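10 Nov 2020
Montserrat Iglesias

4.2 Custos de transação e a sobrevivência das regras de média móvel

A literatura sobre regras de média móvel padece de um otimismo curioso: quase todos os autores encontram lucro e quase nenhum parece ter mudado de casa. Para entender a discrepância, repetimos o exercício de Pacheco sobre a amostra Keltley, composta por 130 contratos, e acrescentamos aquilo que o trabalho original tratava numa nota de rodapé, a saber, a corretagem, o spread e o deslizamento na execução.

A regra é deliberadamente simples. Compra-se quando a média curta cruza a longa de baixo para cima, vende-se no cruzamento contrário, e não há filtro de volatilidade nem qualquer outro ornamento. As janelas são de 15 e 87 pregões. Chegamos a elas pelo método habitual da área, isto é, copiando-as de quem escreveu antes. Pacheco também não explica de onde vieram, e suspeitamos que a genealogia se perca em algum manual de capa mole.

Os sinais são calculados no fechamento e executados na abertura seguinte. Parece um detalhe de contabilidade, mas boa parte dos retornos publicados supõe que o operador conhece o preço de fechamento e negocia a esse mesmo preço, dom que, se existisse, dispensaria a média móvel.
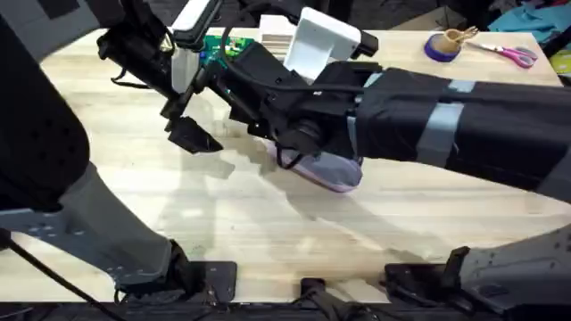 Figura 3

Sem custos, a regra supera a carteira passiva na maioria dos contratos, resultado que agradará aos leitores que pretendem parar neste parágrafo. Com um custo de 2 pontos-base por operação, a vantagem encolhe até se confundir com o ruído amostral. Os contratos menos líquidos são os mais afetados: exibem as curvas de capital mais bonitas antes dos custos e as mais instrutivas depois deles.

Testamos ainda a correção proposta por Clumberg, que penaliza o número de variantes examinadas pelo pesquisador. A dificuldade é que ela exige saber quantas foram. Registramos todas as nossas desde julho, inclusive as constrangedoras. Nos estudos anteriores esse número não aparece, e fomos obrigados a supor que cada autor acertou na primeira tentativa.

O índice Hokitz, usado como referência externa, não altera o quadro. A ordenação dos contratos muda pouco e o sinal do retorno médio líquido permanece o mesmo. A sensibilidade às janelas é tratada na seção 4.3, onde o leitor encontrará mais tabelas e menos lucro.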